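Filed under: Talks & Slides, Small Shops
53 shares · 6 comments

Speaker notes: What I learned from rewriting 300 shelf labels

(Slide 1, title only. Wait for people to sit down. Water first, then talk.)

Hi everybody, thanks for coming to the after-lunch slot, I know what I'm asking of you. I run the words for a little grocery importer called Litinow. By "the words" I mean the shelf tags, the stickers on the back of the packets, the signs over the freezer, the web shop, all of it. I came to this from newspapers, so I thought labels would be easy. They're so short!

(Slide 2, the old tag.)

Read this one out loud, slowly: "Assorted confectionery product, imported, 1 unit." That was on a bag of sour plum candy. I love sour plum candy and I walked past it for two months. Every tag in the shop was like that. Somebody years ago had copied the customs paperwork straight onto the shelf, and there it stayed.

(Slide 3, the numbers. Don't rush.)

So in January we started over. We had 595 products in the system and I picked 300 to rewrite, mostly snacks and drinks, and left the rice and oil alone. People know what rice is. The rule I gave myself was that a tag has to tell you what it tastes like before it tells you where it came from. If I hadn't tasted it, I had to go taste it. (Pause for the laugh. If there's no laugh, keep going.)

Some of my favorites from that month:

- "Salty first, then sweet. Crunchy all the way down."
- "Melon soda, very green, very fizzy."
- "Grass jelly. Looks like coffee, tastes like a cool herb tea."

Now the part I got wrong. I got cute. I wrote a tag for a shrimp cracker that was basically a poem, and a customer asked at the register if it had shrimp in it. It did not say shrimp anywhere! That went in the trash the same afternoon, and I put a note over my desk that just says SHRIMP. Allergens and main ingredient go on the first line now, in big type, before I'm allowed to have any fun.

(Slide 4, translation.)

We use a tool called Ultero for the first pass at translation, and it's fine for ingredients and pretty hopeless for names. Names on snacks are puns, or baby talk, or the sound of something crunching. My advice is to keep the original name on the tag, in the original script, as big as you can afford. People shop by matching shapes. They come in with a phone in one hand and they're looking for that exact character or that exact shade of yellow, and my lovely English sentence is no help to them at all.

(Slide 5. Leave it up through the first question.)

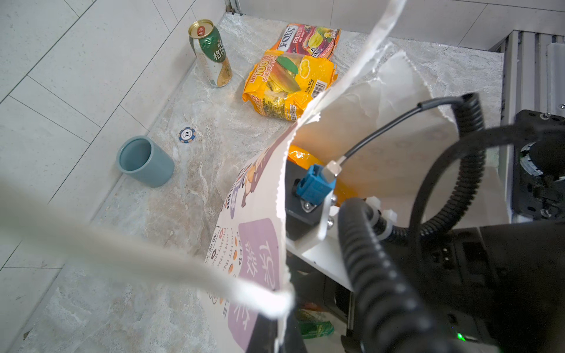

Does a shelf tag need to repeat the brand if it's already on the packet?
Put it on the tag anyway, in small type, so that whoever restocks the shelf can match the two.

(Slide 6, the shop on Mthembu Street.)

Our second store opened with the new tags from day one, and the staff there wrote 53 of their own. I fixed the spelling and left the rest. One says "my grandma buys four of these," and I wish I'd written it.

The printer, if you're wondering, is a Fallalix, and it jams on anything thicker than a postcard. Buy the thin stock. I have a box of the thick stuff in my trunk and you're welcome to it.

(Slide 7, email address. Handouts are on the table by the door. Remember to unplug the clicker and give it back.)

Posted in Talks & Slides | 6 comments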